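How to wash and sort second-hand building blocks

By Ynyr Beddoe
Filed under: Toys and games

A mixed box of plastic blocks from a jumble sale is usually good value, but it will be dusty and there will be things in it that aren't blocks. My last one came from the Drollgate hall sale on a Thursday evening and had 700 pieces in it, going by the label. It took two evenings to get it fit to use.

What you need

A washing-up bowl
Mild washing-up liquid
A mesh laundry bag with a zip
An old toothbrush
Two large towels
A few shallow trays (I use the Grunden ones, but baking trays will do)

1. Tip out and pick over

Work on a pale, plain surface so that small parts show up. Take out batteries, coins, hair and anything with a motor, a light or a sticker you want to keep. Pull joined blocks apart now, or water will sit between them. 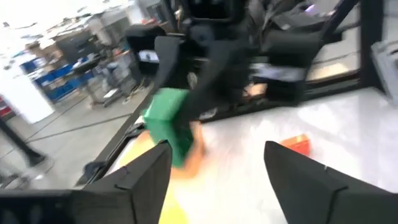 Green and orange against a white tabletop.

Put cracked pieces straight in the bin. Chewed ones are up to you. I keep them if the edges are smooth.

2. Wash

Fill the bowl with warm water, no hotter than 40 degrees, and add a small squirt of washing-up liquid. Put the blocks in the mesh bag, up to half full, and move it about in the water for a few minutes. Leave it to soak for ten, then do the same again.

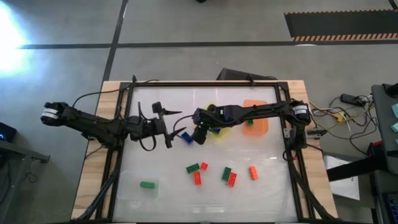
Change the water when it goes grey. For a big box that will be after every second bag. Use the toothbrush on grooves and on the hollow undersides. Rinse in cold water until there are no suds left.

I don't put blocks in the dishwasher. Samuel does his on the top rack and has lost a few thin plates to warping.

3. Dry

Shake the bag hard over the bath, then spread the blocks on a towel with the hollow side down. Turn them after an hour and swap to the second towel. Leave them overnight. In February mine needed a full day. Keep them off the radiator.
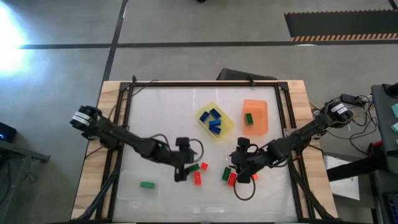 SORTING

Colour or shape?

Most people start with colour. It looks tidy, but finding one small red part among 400 other red parts is slow work. Sort by shape first, into no more than 3 groups to begin with: bricks, flat plates and everything else. Split a group again only when its tray is full.

If the box holds more than one make, test a few for fit. The Ollodari blocks in mine were a shade wider and wouldn't grip the others, so they went in a bag of their own.

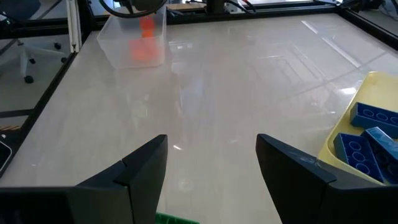
4. Store

Shallow trays are easier to search than deep tubs. Label the short end, where you can read it on the shelf. Keep one small pot for pieces you can't place, and go through it the next time you have the trays out.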